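Chapter 7
Fans Before the Internet: How Clubs, Letters and Mail Built an Audience

Before we get into the theory, let me tell you about the summer I joined a fan club. I was eleven, I had saved up my allowance, and I mailed it off in an envelope with so much tape on it that my mother asked if I was sending a brick. What I wanted was a signed picture of the lead singer of Drindia, a band you have probably never heard of (they had one good album and a truly terrible Christmas single). What I got, many weeks later, was a membership card, a photocopied newsletter and a letter from a woman named Mererid Morgan, who ran the whole club from her kitchen in Doltcombe.

I was member number 219. I still have the card!

I bring this up for a reason. When we talk about fandom today, we tend to start with message boards and follower counts, and my students usually assume that fans before that were just people who bought records and screamed at concerts. Mererid would have laughed at that. She answered letters, she kept a card file of every member's address, she argued with the record label over tour dates, and four times a year she stuffed 400 newsletters into envelopes with whoever she could talk into helping.
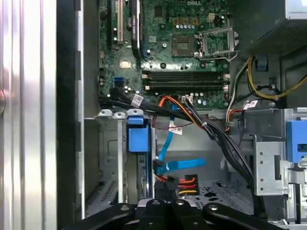

So what was in those newsletters? I went back and read a stack of them while I was planning this chapter, and I was surprised by how little of it came from the band. There was usually one short note from the singer, probably typed up by somebody at the label. Everything else came from the members: poems, drawings, concert reports, pen pal requests, long fights over whether the drummer should have been replaced. One girl, Azucena Bermúdez, wrote a serial story about the band getting stuck in a lighthouse, and for two years people wrote in begging for the next part. I was one of them.

Scholars have a word for this kind of thing, participatory culture, and we'll spend a good part of the chapter on it. For now, just hang on to the basic idea. A fan in this sense is someone who makes things and passes them along to other fans, and the star at the center of it all may hardly be involved.
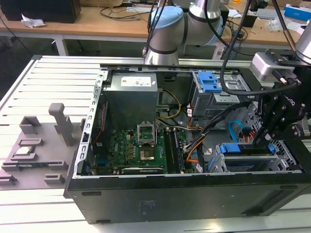
Now, the teen magazines were a different animal, and I loved those too. A magazine like Skamex (yes, that was its real name, and no, I never found out what it meant) had paid writers, a publisher, and a very good idea of what would sell posters. Readers could send in letters, and a few got printed, but the editors picked them and trimmed them. In the second half of the chapter we'll put one issue of Skamex next to one Drindia newsletter from the same December and ask who gets to speak in each, and about what.

You'll also meet two collectors, Nicanor Olvera and Benvinda Cordeiro, who let me go through their boxes and who disagree about nearly everything. Nicanor thinks the clubs were mostly free advertising for the labels. Benvinda ran one herself and gets pretty heated on the subject. I go back and forth, and I'd like you to make up your own mind as you read.

Before you start Section 7.1, write down the first famous person or made-up character you ever really cared about. Then write down who you talked to about it, and how. Keep the page handy, as we'll come back to it at the end of the section.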